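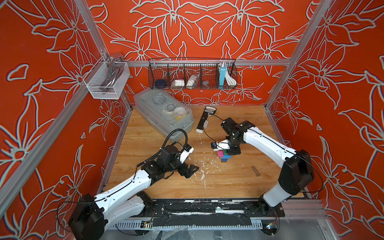

Toy blocks and a clear storage box with a ridged lid.

Keeping Your Juggling Props Show-Ready at Home

I love a good repair evening! Put the radio on, get all the clubs and balls out, and you'll be amazed how much better everything feels in the hand by bedtime.

Start with the beanbags. Squeeze each seam over a bowl and you'll soon find the leaky ones. Close small gaps with doubled thread and a ladder stitch, pulled snug every 3 stitches. Millet fill pours best through a rolled-up postcard (a funnel clogs, trust me).

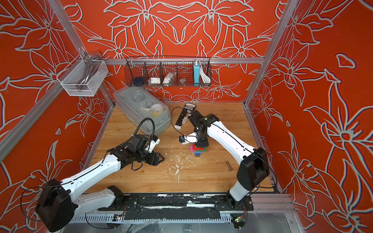
Club handles want fresh tape before the old wrap gets gummy. Peel it all off, rub the sticky bits away with a little cooking oil, then wash with dish soap and let it dry overnight. Brush down your work surface before you unroll any new tape - white flecks and scraps like the ones on this wooden tabletop go straight to the sticky side and stay there. Wrap from the knob upward, overlapping by half, and keep the tension even.

Scuffed rings come up beautifully with a damp melamine sponge. Go gently over any glitter or decals!

For the hat and the silks, cool water and 20 minutes of soaking is plenty. Roll the silks in a towel, press out the water, and iron them on low while they're still a bit damp. 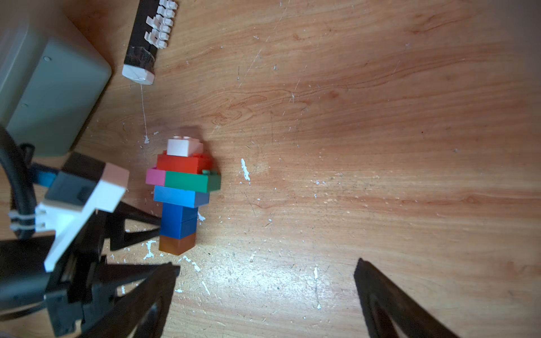

A small tower of bricks in many colors.

Pack the heavy props first on Friday, silks last.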